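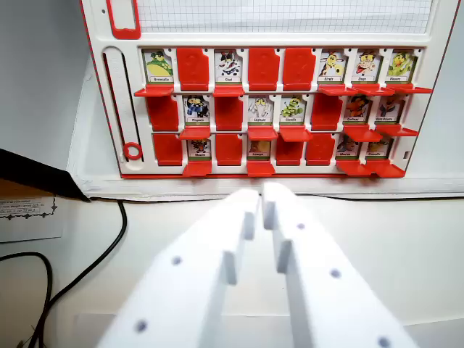
Els Verschueren wonders whether you need any French at all to play the animal guessing game, as her two only know "chat" and "chien" and she doesn't want to buy a box that ends up under the bed.

You don't, Els! The names sit under the pictures, so a child who can't read "Girafe" can still ask whether your animal has a long neck. We find the words creep in by themselves after a few rounds — "Chenille" is a great favourite at our Nakarum toy library table.

**Which way do the tiles go?**

Everyone asks this one, and we've had some lovely arguments over it. Start with all of them up, then flip down each animal the answer rules out. With 8 to a row, it's worth going slowly along each one, especially with little ones who like to flip first and think later.

**Can I borrow it?**

Of course, do! It's number 86 on our shelf list, and you can keep it until the end of the month.

**What if a hinge gets stiff?**

Please don't force it. Tell Oi-ling Man when you bring the game back and she'll see to it — she's in from ten most mornings.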